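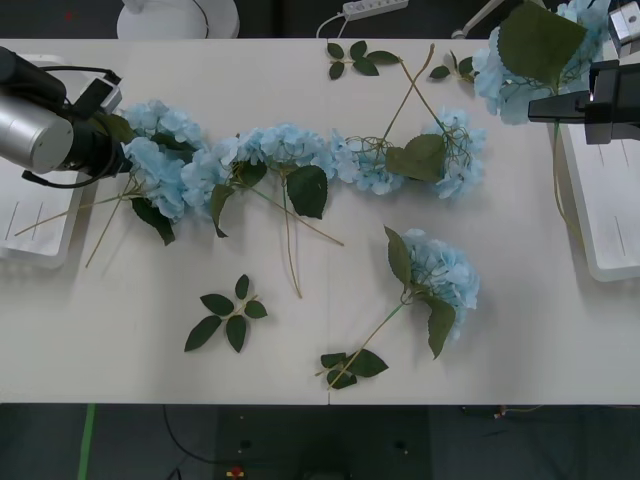
Figure 3. Artificial blue hydrangea stems and loose leaf sprigs on a white table.

4.2 Grave goods that do not wilt

The churchyard rules at Emthorpe have forbidden artificial flowers since before any of our respondents can remember, and artificial flowers have been left there for at least as long. Hughes and Trevor read this as quiet defiance. We are less sure. Most of the people we spoke to had never seen the rules, which are pinned inside a porch that is kept locked.

Of the 1,713 tributes logged across the two burial grounds, the hydrangea (Figure 3) gave our coders the most trouble. Roses and lilies come with a ready meaning, or at least a greetings card to explain them. The hydrangea has no such help. Asked why she had picked it for her mother, one woman at Kekby said that it was big. Another said it was blue, and that her father had supported a blue team. A third had wanted peonies.

Blue itself divided opinion. Several older visitors held that a real hydrangea only turns that colour in the right soil, and that the soil at Kekby is wrong, so any blue bloom there gives itself away at forty paces. Those who left them seemed untroubled by this. One man took his home each January, rinsed it in the bath and put it back, a routine he described as gardening.

Fading was a more delicate matter. Neither parish says when a cloth flower is dead. Fresh tributes are cleared after two weeks, but the artificial ones stay until somebody feels able to move them, and in the older rows at Emthorpe that person has yet to come forward. We return to the question of removal in Section 5.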